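09/06/2020
Juwita Mangundap, Cendar Automation Course

Handout 2: Safe handling of soft items

Flexible goods such as cord, cable and cloth change shape when gripped. A rule written for rigid parts cannot be carried over without checks.

Before any run, set the closing force to the lowest value that holds the item. On the Dikura cell the limit is 300 grams for bundled cord. Approach at reduced speed and close on the bundled part, clear of loose loops.

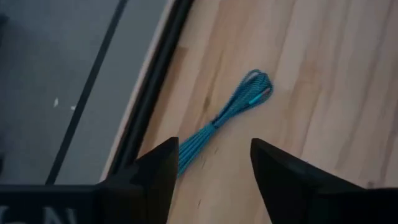

Stop the arm before reaching into the cell. A paused program does not count as a stop. Record each change of force in the cell log with your initials.

Finger pads are inspected every 3,000 cycles and replaced in pairs. Worn pads slip, and students tend to raise the force to make up for it. Change the pads first, then repeat the April test sheet.

Contact: Cendar teaching office, Bramen building. Copyright Cendar. Back to top

Comments

Abimbola Ekpo: Does the limit apply to loose cord as well?

J. Mangundap: No. See Handout 3.

Simanjuntak: The log template link is dead.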